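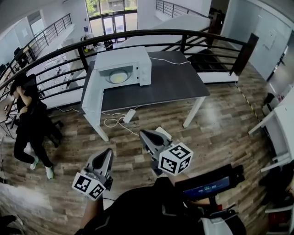
*Figure 1. Microwave oven on the table by the railing.*

# Electricity Use in the Shared Rooms of Londerine Hall

## Background

Londerine Hall is a student residence on Robles Street in Gastevow. Residents pay one flat amount per semester that includes electricity, so they never see a bill. The shared rooms (kitchens, lounges, study room, laundry room and hallways) are on their own meter, separate from the bedrooms. Our project used that meter to find out how much power the shared rooms take in an ordinary week, and how much of it is used when people aren't really using anything.

We picked this topic after one of us noticed that the lounge televisions stay on overnight. At first we planned to study only the televisions. The building office then let us read the main meter for the shared rooms, so we widened the project.

## Method

We read the meter every Saturday at 9 a.m. and subtracted the previous reading. We also borrowed a Sorkex plug-in meter from the physics department and moved it from one appliance to the next. The plug-in meter can't be used on the dryers or the stoves, which have a different kind of outlet, so for those we only have the numbers on the rating plates. We left them out of the ranking for that reason.

Three kinds of week were compared:

- a normal week, with classes in session and no changes made
- a break week, when most residents had gone home
- a switch-off week, when we put notes by the light switches and turned off unused equipment each night

All three were in the spring, and none had the heating on in the shared rooms. The weather was mild in each of them. We didn't try to correct for daylight, although the evenings were a little lighter by the time of the switch-off week.

## Results

| Week | Electricity used (kWh) |
|---|---|
| Normal | 1209 |
| Break | 845 |
| Switch-off | 868 |

The break week was higher than we expected. With most people away, we thought the total would fall to less than half of the normal week. It didn't, and the hallway lights are probably the main cause. They run all day and all night on a single circuit, and there is no switch that residents can reach. The refrigerators also keep running during break, some of them with almost nothing inside.

The switch-off week came out close to the break week even though the building was full. Most of the effort that week went into three places: the lounge televisions, the study room lights and the old vending machine near the laundry room, which the office agreed to unplug. We can't say how much each one contributed, because the main meter gives only one number for everything. 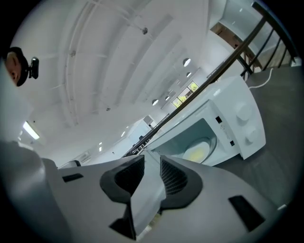

The plug-in readings gave us a rough order for the smaller equipment. Refrigerators were highest over a full day, followed by the televisions and the printer in the study room. Kettles and other heating appliances draw a lot of power but only for a few minutes at a time, so their daily totals were low. Anything with a clock display used a small, steady amount all day. None of these was large by itself. Phone chargers with no phone attached gave a reading of zero on our meter — it may not be sensitive enough to pick them up.

## Problems

The plug-in meter was unplugged by someone on 2 occasions and the readings were lost. We put a label on it after the second time and it was left alone.

One Saturday reading was taken in the afternoon because the meter room was locked in the morning. That week isn't in the table.

The switch-off week also had our notes all over the building, and people knew they were part of a project. Some residents told us they had stopped using the dryers for that week, which we hadn't asked them to do. The result may be lower than what the building could manage over a whole semester.

## Recommendations

We gave the office a short list:

- put the hallway lights on motion sensors, starting with the top floor
- set the lounge televisions to turn off after midnight
- empty and unplug the spare refrigerator on each floor during breaks
- leave the vending machine off, or replace it with a newer one

The office has said yes to the television timers. The motion sensors need an electrician and a quote, and the question has been passed to the company that owns the building.

If another group takes this on, they should ask for a separate meter on the laundry room. We think the dryers make up a large part of the normal week — we had no way to measure it. A longer run of normal weeks would help too, as we have only the one to compare against.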